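The Nolness Pendulum

The paper ran to 56 pages, and by the second of them Niamh Nic Aodha had stopped believing it. Ouali claimed that a pendulum in the cellar at Nolness was going faster than it ought to. The length was right, the weight was right, the arc was small, and every night between two and three it made 3608 beats in the hour. It should have made eight fewer. From those eight beats he had built a new term in the law of gravity and given it a Greek letter.

She had seen new terms before. They tended to turn up in cellars.

"Come and look," he had written. "You will see it for yourself." 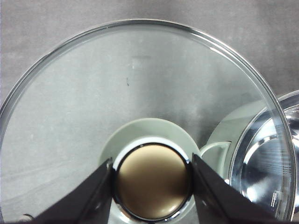 She went in March, on the slow train to Larnen, with a stopwatch and a steel rule in her coat. He met her at the station and talked the whole way up the hill. Time near the rock was thicker, he said, or thinner. He hadn't settled on which. She asked what the pendulum did in the daytime.

"It behaves."

"And you don't find that odd?"

"I find it very odd. I gave it a chapter."

He fed her soup in the kitchen and asked what she made of chapter four. She said the algebra was fine. You could put anything you liked into algebra and it would come out the other end looking well dressed. He laughed at that, more than she had wanted him to.
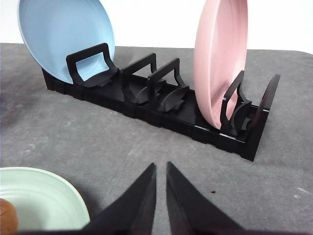 Ten to two

The cellar was cold and smelled of coal. The bob hung from a beam on a thin wire, and at the bottom of its swing it cut a beam of light, and each cut went to a grey box with a row of red digits. A Dradby counter, he told her. It had cost him 965 pounds and it was never wrong.

"Who checked it?"

"Why would I check it? It's the thing I check with."

She sat on a crate and counted by eye, which he thought was very funny. One, two, three. She lost her place twice in the first half hour and had to start again from the box, so for that stretch she had nothing of her own at all. She wrote that down too.

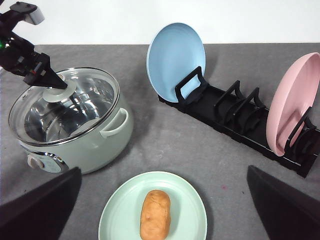

At 30 minutes past, something heavy went by on the line below the house. She felt it in the crate before she heard it. The bob didn't seem to mind. The digits, though - she was nearly sure of this - went on by two where they should have gone on by one.

"Goods train?" she said.

"They only run at night," said Ouali. "You get used to them."

"How many in an hour?"

He opened his mouth, and then he looked at the box for a long time.

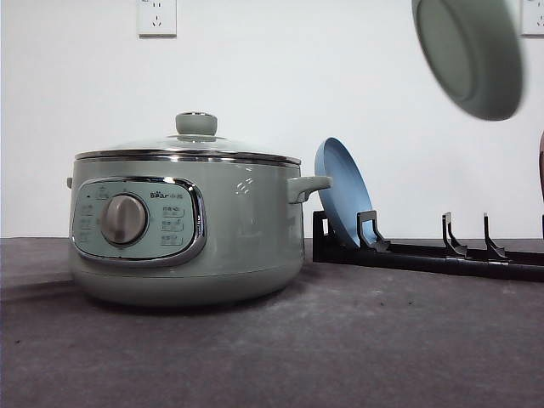

The pot with its lid on.

They went down again the next night with the counter set on a folded blanket. It gave the right number. Ouali said that proved nothing, that one night was one night, and she had to admit she would have said the same to him. He took the blanket away and they waited for two o'clock.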